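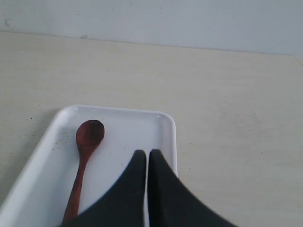
Ghent, 11 May 2021

The spoon task has been running on the second arm for a while now and I have enough results to write up the part I care about, which concerns what the policy looks at when it decides where to go. The short version is that it was looking at the wall. The longer version follows, with the bits I got wrong left in.

Setup first. The policy gets the wrist view and the joint state and nothing else. There is no overhead camera and no depth. It predicts a small displacement of the gripper in the camera's own coordinates plus a value for the opening of the fingers, and it does this repeatedly until the fingers close on something or a time limit is hit. Training is plain behavioural cloning on teleoperated demonstrations, using Atwood, the training code Heikki Lehtinen and I have been maintaining between us. The task is to take a reddish-brown wooden spoon out of a white tray. I wanted an object with a strong contrast against its background so that segmentation would not be the hard part, and a handle narrow enough that being slightly off sideways means a failed grasp.

The demonstrations: 200 of them, all collected at the same table, with the tray put down by hand at a different place and angle each time and the spoon dropped in without any attempt to line it up. I did most of them. Cor Verstraete did the rest, and his are recognisable in the logs because he approaches from further to the side and pauses before descending. I considered leaving his out. I'm glad I didn't, for reasons further down.

The first evaluation came out at 70 per cent success with the tray inside the region covered by the demonstrations. For a cloned policy with one view I thought that was acceptable, and I would probably have moved on to the next object had I not watched the failures back in order. They were not spread evenly. Nearly all of them were the same failure: the gripper stopped to one side of the spoon, over bare tray, and went down there. The spoon was in clear view each time, and the offset was far larger than the calibration error.

My first guess was occlusion. With the camera where it is, the fingers take up a lot of the lower image, and when the spoon lies with its handle towards the arm the end of the handle goes behind the left finger well before the grasp. If the policy was aiming for the end of the handle it would lose its target at the worst moment. So I retrained with the fingers masked to a flat grey, on the theory that the network would then be forced to use the bowl and the neck. This changed nothing I could measure. It did make the closing behaviour worse, which should have been obvious, as the network uses the look of its own fingers to judge how far open they are, and the reported opening from the gripper lags.

My second guess was the tray. A white tray on a cream table gives a weak outer edge, and I thought the policy might be treating the rim and its shading as part of the object. I swapped the tray for a dark one for a few runs. Same failure, same side.

What settled it was a very dull test. I recorded an approach that failed, kept the images, and replayed them into the policy with different regions blanked out, looking at how much the predicted displacement changed. Blanking the spoon moved the prediction a little. Blanking the tray moved it a little more. Blanking the strip at the top, where the table meets the wall, moved it a great deal. That line is faint and slightly slanted from the camera's position, and its height and tilt in the image tell you quite precisely where the wrist is relative to the table. There is also a small grey scuff on the wall which is visible from much of the workspace. Between the line and the scuff the network had a decent localisation system, and had learned the average position of the spoon given where the wrist was at each stage of my demonstrations.

This explains the 70 per cent. My tray placements felt random to me while I was doing them, but plotted out they bunch up. A policy that goes to the middle of the bunch and then corrects a little from the image will succeed often, and will fail exactly when the spoon is away from the middle and the correction is too small. It also explains why Cor's demonstrations mattered. He put the tray in places I didn't, and when I took his data out as a check, the dependence on the wall got visibly stronger.

The obvious fix is to crop the top of the image. I tried it and it works up to a point. The trouble is that the position of the line in the image depends on the wrist pose, so a fixed crop that always removes it also removes a good part of the table when the gripper is high and tilted, and early in the approach that part of the table is where the tray is. Masking the wall using the known arm pose is possible on this rig, but then the policy has a mask whose shape encodes the pose, and we are back where we started with cleaner edges. I mention this because I spent longer on it than I would like to admit.

The fix I have kept is to break the correlation in the data. For each demonstration I cut the sequence at several points, and at each cut I take the wall region from a different demonstration, warp it so that it joins plausibly at the table, and paste it in. The spoon, tray and fingers are untouched and so is the action label. The network still sees a wall, a junction line and sometimes a scuff, but none of them agree with the action any more. The joint state needed the same treatment. With the true joint values still available the network simply moved its attention from the wall to the joints, as one would expect. I now feed it only the height and the finger opening, both with noise added.

Heikki objected that pasting walls is a roundabout way of saying that the data should have been collected in more places, and he is right. We have one bench with space around it. If I had a choice of rooms I would use them.

Results. I ran 30 trials per condition, with tray positions drawn from a list generated beforehand so that I could not bunch them again. On that list the original policy does markedly worse than its first score, as it should, because the list includes the corners of the table that I had avoided without noticing. The retrained policy fails too, but in a different way. Its failures are near misses on the narrow part of the neck and a few cases where the spoon had come to rest against the rim and the finger landed on the rim itself. I am not going to print a headline number until Cor has run the same list on the first arm, because the two grippers are not mounted identically and I suspect the camera angle is worth something.

The replay test gives a cleaner comparison. With the retrained weights, blanking the wall strip barely shifts the predicted displacement - roughly 2 mm at the wrist, which I am content to call noise at this distance - and blanking the spoon shifts it so far that the arm has no useful target left. The ordering has reversed. I would now run this test before any physical evaluation, since it needs no arm time and would have told me the answer on the first afternoon.

A side effect I did not expect: the retrained policy is slower. It hesitates above the tray with the fingers nearly closed, shifts sideways, and only then opens and descends. The old one opened early and went straight in. I had assumed the hesitation came from Cor's demonstrations, but it persists with his data removed. My current reading is that without the wall the early images carry less information, so the averaged action is smaller until the spoon is large in view. A longer history of images might help. So might a wider lens, although that would bring more of the wall in with it.

Some practical notes for anyone who wants to repeat this. Match the brightness of the pasted strip to the table before blending, or the network will learn to spot the seam. Keep the specks and crumbs on the table as they are; I wiped everything down for one batch and the policy became noticeably less steady on a dirty table. Do not mirror the images as extra augmentation unless your fingers and your lighting are symmetrical, and mine are not, the right side of the table being a little brighter. The logs go through Zindix for storage, which drops the lens settings by default, so write them down separately.

Next is a spoon with a lighter finish on the same white tray, then two spoons. Wendelin Moser has asked for the replay script and I will put it up once I have taken the hard-coded paths out.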